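Review: Vasier mobile arm with the Flendura gripper, four months on an office furniture refurbishing line

We refurbish task chairs under contract, roughly 2000 a year, most of them with height-adjustable arms. The Vasier unit went into the inspection step in January. Before that, two people did the step from creeper stools, with a flashlight and a clipboard. The older jobs, some with frames from 1980 or so, still go to the bench and are outside this review.

**Setup.** One day for the base and arm, most of a second for the Flendura gripper. Mounting is simple. The cable guide is not, and the printed manual covers the previous revision. Raju, the scheduling software it ships with, imported our work orders after we renamed two columns.

**Reach and access.** Low work is the reason to buy this arm. It gets in under a seat from the side with the chair upright on its casters, so the chair does not have to be flipped. Clearance between the armrest post and the seat bracket is the tight spot on most models we handle. 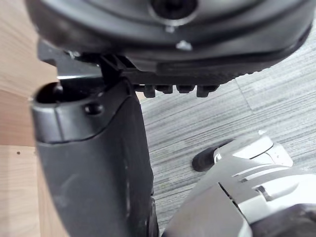
*Gripper near the armrest post, chair on carpet tile. Wrist camera view.*

The wrist camera is good enough to find a screw head against a black shell. Glossy plastic gives trouble under direct ceiling light - we lowered the gain and the false flags dropped. The fingertips mark easily and should be treated as consumables. Ours are on the second set.

**Speed.** 40 seconds per side on a known model. An experienced person is faster on a single chair and slower by mid-afternoon. On an unknown model the arm stops and asks, and someone has to walk over.

**Effect on the crew.** Headcount is unchanged. The two inspectors now review flagged views at a standing desk and do the repairs themselves, which used to be a separate job. Knee and neck complaints are down. So is talk on the floor, and one inspector has asked to go back to hand work two days a week. We agreed to it. Training took longer than Vasier suggested, mostly on learning when to overrule a flag. Pay grades had to be rewritten and that should have been done before delivery.

**Compared with Mostel.** We had the Mostel arm on trial last year. Stronger, quieter, and too thick at the wrist for this work.

**Faults so far.** Error 123 (joint limit) on deep reaches, cleared by restarting the job. One failed cable, replaced under warranty.

Rating: 4 out of 5. Loses a point for the manual.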